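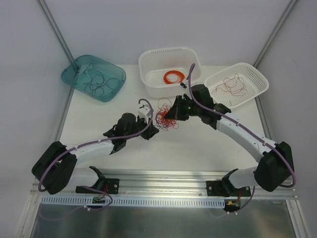

Two-arm cell, loose wire and three containers, Stasora visit, 02/08/2022

Notes typed up on the train, so sorry for the state of them. Went to Stasora's place in Retitz to look at two-arm cells before our budget goes in. Got there late, missed the coffee, straight to the demo hall.

What we need: something to sort wire offcuts by color ahead of harness assembly. Currently done by hand on the night shift. Budget line is for one cell, bought or leased, in by April.

Prices first. The base cell they quoted came with no containers, no spares, no training. Spare gripper fingers are 897 a set. Training is 3,179 for two days on our site, travel not included — ask again about that, the sales sheet and the slide said different things. Royer quoted training inside the purchase price but their lead time is longer and they wouldn't commit on paper. Umemo only lease. Minimum term too long for us.

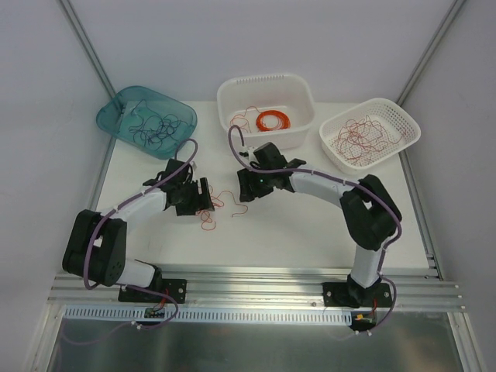

Containers are the line I'd left out of our draft completly. Every type of wire needs its own, and they will get swapped and knocked, so we need a stock of them. The demo table had three at the back, a teal tray, a white one with slots along the rim and a mesh one, all different, all with wire or cable in them. Plain plastic would do us fine. Put down 10 to start, any supplier, don't buy them through Stasora.

Cable runs on the arms are the other thing. Purple cable on the outside of each arm, held with small white ties, big loop up over the wrist. Easy to get at, which our maintenance people will like. But that's a wear part to my eye and it's not on the spares list. Asked for a price, still waiting.

Floor space OK. Power OK. Guarding — need to check what our insurer wants, walls on three sides might not be enough with the aisle right there.

Also put 1,000 in for delivery and lifting, our dock is the wrong height and we got caught on that with the last machine.

To do: second quote from Royer with the training split out. Send Stasora a box of our own offcuts, the short stiff ones too. Ask who does repairs, them or a contractor, and how far away thay are.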